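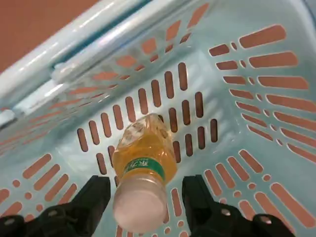
Setting up a TV for series and movies at home
Trallham Home Notes
Last updated 07/08/2023

Most complaints about streamed picture and sound come from settings, cabling or placement, and can be fixed without buying a new set. The notes below assume a television with at least two HDMI inputs and a streaming box or built-in apps. Menu names differ by maker.

Picture mode
Start with the mode called Movie, Cinema or Filmmaker. The mode a set ships in is usually too blue and too bright for a living room at night. Change the mode first and the individual controls second, as most sets store brightness, contrast and color separately for each mode. They may also store them separately for each input, so check the setting again after switching from the built-in apps to an external box.

Turn off motion smoothing. Scripted series are mostly shot at 24 frames per second, and the added frames give them the look of a studio talk show. If slow pans then appear to stutter, set the de-judder control to its lowest step above zero and leave de-blur at zero.

Sharpness should be low. On many sets zero is correct, on others the neutral point is somewhere in the lower half of the scale. Put subtitles on screen, pause, and lower the control until the pale outline around the letters is gone.

Dark scenes
Shows graded for a dark room will look muddy in a bright one. Close the curtains before touching the controls. If the picture is still too dark, raise the backlight. The control labeled Brightness sets black level on most LCD sets, and raising it turns black areas gray.

Switch off the ambient light sensor if the picture drifts during a show. A lamp behind the set, out of direct view, makes long viewing easier on the eyes. Our own is a Skatby clamp lamp pointed at the wall, with a plain white bulb.

Dialogue
Check the audio output format in the streaming box. If it sends surround sound to a two-speaker set, the center channel may be mixed down too low. Select Stereo or PCM and replay the same scene. Night mode, sometimes called Dynamic Range Control, lowers explosions relative to speech and is worth leaving on in apartments.

Do not push a soundbar to the back of a deep shelf. Its front edge should be level with the front of the shelf or slightly past it. Bars with upward-firing drivers need open space above them.

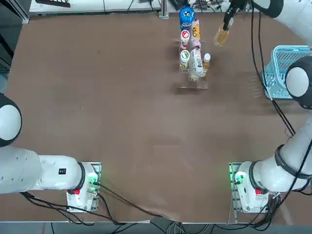

Brown tabletop, with white arms mounted at the near corners.

Network
Use a cable to the box where the run is short. Where it is not, keep the router off the floor and out of closed cabinets, and use the 5 GHz band if the box is in the same room or the next one. Our test room is 26 feet from the router through one interior wall, and the 5 GHz band held 171 Mbps there in July. That is far more than one 4K stream needs. Speed tests run on a phone do not tell you much about the box, so use the network test in the box's own menu.

If a stream buffers at the same time every evening, test a second service before calling the provider. When both fail, restart the modem, wait until it reports a connection, then restart the router. When only one fails, sign out of that app, clear its cache and sign in again.

Storage on the box
Downloaded episodes fill a small box quickly. The Dandard player we use has 8 GB of internal storage and takes a memory card; a 64 GB card has been enough for a season or two at standard quality. Format the card in the player. Some apps refuse to download to removable storage, and no setting in the player will change that. Delete unused apps before the operating system update, not after it fails.

HDMI cables and inputs
Label both ends of each cable. A strip of masking tape folded over on itself holds up better than stickers. For 4K HDR material, confirm that the input in use is set to Enhanced or the equivalent; many sets ship with it off. Intermittent black screens lasting a second or two usually point to the cable. Swap it for a shorter one before changing anything else.

Cables bent sharply behind a wall mount fail early — a right-angle adapter takes the strain off the socket. We fitted a Kaczorowski adapter on the second input and had to turn it over, as the first orientation blocked the input beside it. Check which way the socket faces before ordering.

Cleaning the screen
Switch the set off and let it cool. Wipe with a dry microfiber cloth in one direction. For fingerprints, dampen the cloth with distilled water and wring it out well. Spray nothing on the panel itself, and keep glass cleaner, alcohol and paper towels away from it. Vents on the rear can be vacuumed with a soft brush on low power.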